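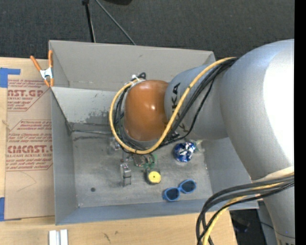 L. Khoury

Publications > Flesidberg Workshop Papers > March 2021 > Section 3

3 Picking from a mixed bin

3.1 Setup and objects

We now turn to the part of the work that took up most of our winter, and that we enjoyed the most, which was letting the arm loose on bins filled with things no one had chosen for its convenience. The earlier section dealt with single objects on a flat surface, where Ferno (our grasp scorer) had an easy time of it. A bin is a much less forgiving place. The walls get in the way of the wrist, the objects lean on one another, and the arm with all its cabling blocks part of the view as soon as it moves in.

Figure 2. The arm over the gray bin during the mixed-object trials. On the bin floor are, among other things, a pair of blue-framed sunglasses, a crinkled blue and silver foil object and a shiny item in clear plastic.

Objects came from the Sketus collection, a box of odds and ends that our group has been adding to for years and that by now has very little order to it. For each trial we drew a handful at random and tipped them in, and we did not tidy them afterward, however tempting it was. We were fond of the shiny ones in particular. Foil throws bright spots back at a camera, and clear plastic lets the surface beneath show through, so the depth readings for both tend to have holes in them. The sunglasses in Figure 2 are a good case of a shape that is simple to a person and rather awkward for a gripper, with two large smooth lenses and a frame that offers only narrow places to hold.

3.2 Scoring with missing depth

The original Ferno threw out any grasp whose contact points fell on missing depth. This seemed sensible when we wrote it, and it is still what we would suggest to anyone working with matte objects. In the bin, though, it meant that the foil and the plastic were left until last, and quite often were never tried at all. The version described here keeps those grasps in the list. It fills each hole with a guess taken from the color picture and the readings along the rim of the hole, and it lowers the score a little according to how far the contact point lies from a real reading. The penalty is a single number, which we set by hand on a separate group of objects and then left alone for the rest of the study.

3.3 Results

We ran 229 pick attempts with the new scoring. Of these, 190 ended with one object lifted clear of the bin and held until the arm reached the drop point, and we counted everything else as a failure, including the happy accidents in which two objects came up together. Most of the failures were slips on smooth curved surfaces. A smaller group came from grasps planned close to a wall, where the arm stopped short on its own force limit and had to back out.

We had expected the filled-in depth to be at its worst in the middle of large holes, and that was indeed where the guesses drifted most. What we had not expected was how much a neighbor matters. A clear object lying alone on the floor of the bin was usually guessed too flat, while the same object leaning on something solid took on some of that thing's height. We come back to this in Section 4, together with the question of whether the penalty ought to depend on what lies next to the hole.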